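Foil tray

A foil tray, also called a foil container or foil pan, is a shallow vessel pressed from thin aluminum sheet and used to bake, carry, or serve food. It is usually sold as a disposable item, although many are sturdy enough to be washed and used again.

Construction

Foil trays are formed by pressing sheet between a shaped punch and a die. Two wall types are common. Wrinkle-wall trays have sides that gather into folds as the sheet is drawn down, and the folds add stiffness. Smooth-wall trays use a softer sheet and a more closely controlled press, and are often sealed with a film lid. The rim is normally curled or folded flat, which covers the cut edge and gives a lid something to grip. Sheet for household trays is thin, commonly under 100 micrometers; catering pans are heavier and may have ribs across the base.

Deformation

The metal bends easily and does not spring back. A tray lifted by one side when full tends to fold along the base, and wide trays are therefore carried on a rigid board or baking sheet. Empty trays crease when squeezed and can be flattened by hand.
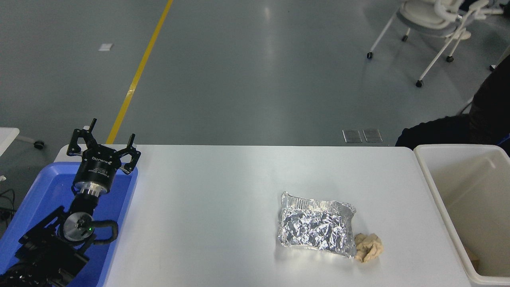 Crumpled aluminum foil tray and paper ball on a white table, with an open plastic bin at right.

Disposal and sorting

Aluminum can be remelted repeatedly, but acceptance of foil trays differs between local programs. Food residue is the usual cause of rejection. Most guidance calls for scraping and rinsing the tray, then removing any cardboard lid or plastic film. Paper is sorted separately, and greasy paper is often excluded from paper recycling.

A scrunch test is used to tell foil from metallized plastic film. The material is crushed in the hand and released; foil stays crushed, while film opens out again. The test is suited to wrappers and light sheet and is of little use on heavy pans.

See also

Aluminum foil
Baking pan
Food packaging
Waste sorting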